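The Robot That Learned to Tidy Up by Being Interrupted

I've been standing in a room in Prasby for most of a gray February morning, watching a pair of robot arms put bathroom stuff in a basket, and I have to tell you, I'm riveted. I brought a sandwich. I forgot to eat it.

The job sounds like nothing. There's a table with some clutter on it and a basket off to one side, and the arms are supposed to clear the one into the other. My kid can do this (whether my kid will do this is a separate article). But the team at Brunura, a small robotics lab that moved here a few years back from a much nicer building, has been chewing on this exact job for 3 years, and the thing they've finally landed on is so simple that I made them explain it twice to be sure I wasn't missing a part.

Most robots like these learn by copying. A person steers the arms through a job, the computer records every motion along with what the cameras see, and after enough of those recordings it gets the general idea. Show it enough bottles going into baskets and it'll start putting bottles into baskets by itself. Great! Except the people doing the steering are good at it. They reach, they grab, they drop, next. So the robot only ever sees jobs that are going well, and the first time a tube rolls an inch to the left it's in a situation it has no memory of. It freezes, or it closes its fingers on air and then carries the air over to the basket with total confidence. I saw an old video of that last one and laughed so hard I had to step out.

Brunura's method is called Millet. I asked why and got three different answers, none of which involved grain. The idea is that you let the robot try the job on its own, badly, and a person sits there with a hand on the controls. The moment things start going wrong, the person takes over, fixes the mess, and hands control back. Only those little rescues get saved for the next round of training. All the smooth stretches get thrown out.

That was the bit I made them repeat. They throw out the good parts?

They do, or nearly all of them. The rescues run a few seconds each, and they're full of the stuff the polished recordings leave out: a grip that's too low on a slick bottle, an arm that's come in from the wrong side and has to back off, a wrapper that has folded itself under something heavier. By the time I visited they had collected 3,000 of them.
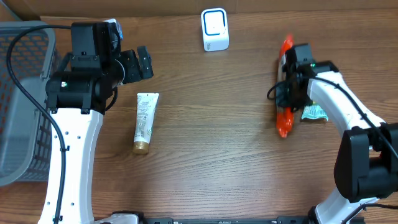 Gernlow, the lab across town that works on much the same problem, isn't sold. Their view, which they gave me over the phone and then again by email in case I'd missed it, is that a person deciding when to step in is doing a huge amount of hidden work, and that you'd get a different robot out of every person you sat in that chair. A jumpy helper grabs the controls too early and the robot never learns what trouble looks like. A laid-back one waits until the bottle's on the floor. They'd like to see the same training run with a bunch of different helpers before anybody gets excited.

I put this to the Brunura folks expecting some bristling, and they pretty much agreed. They've noticed it themselves. One helper hates to see an arm go anywhere near the cables and takes over every time, so for a while the robot had picked up a sort of wide, nervous swing that it did for no reason anyone could find. They mixed in other people's rescues and the swing went away. Mostly – I'd swear I saw it once.

So how well does it work? In the lab's own tests, with objects the robot had practiced on, it finished the whole job 94 percent of the time. With the older copy-the-human approach, on the same table, the team says it kept getting stuck on anything soft. Soft is the enemy here. Hard bottles are easy, boxes are easy, but a snack wrapper changes shape the second you touch it, and a squeeze tube does something similar in slow motion.

With objects it had never met, the results dropped a good deal, and the team wouldn't let me print a number until they'd run more trials. Fair enough. I did get to bring my own test, which was a rolled-up pair of socks from my gym bag (clean, I promise). The right arm went for them, missed, paused for what felt like a very long time, came back lower, and got one sock. The other stayed on the table. The left arm then picked that one up and put it in the basket while the first arm was still holding its half. I clapped. I was the only person who clapped.

What got me was the pause. The older systems I've watched don't really do that; they plow ahead. I asked if the robot was thinking and was told, kindly, that no, it was running the same loop it always runs, and that a lot of the rescues start with a human stopping for a beat to look at the mess before moving. So it had copied the stopping too. Nobody had planned for that and it costs them time on every run. There's been some arguing over whether to train it out. I'm on the side of keeping it.

Next up is a bigger table and a second basket, so the robot has to sort as well as clear. They want to cut training down to 30 rescues for each new object, which would mean a person could teach it the contents of a medicine cabinet in an afternoon or so. They're nowhere near that yet. When I left they were resetting the table for another run, and my socks were in the basket with everything else, and I had to go back in and ask for them.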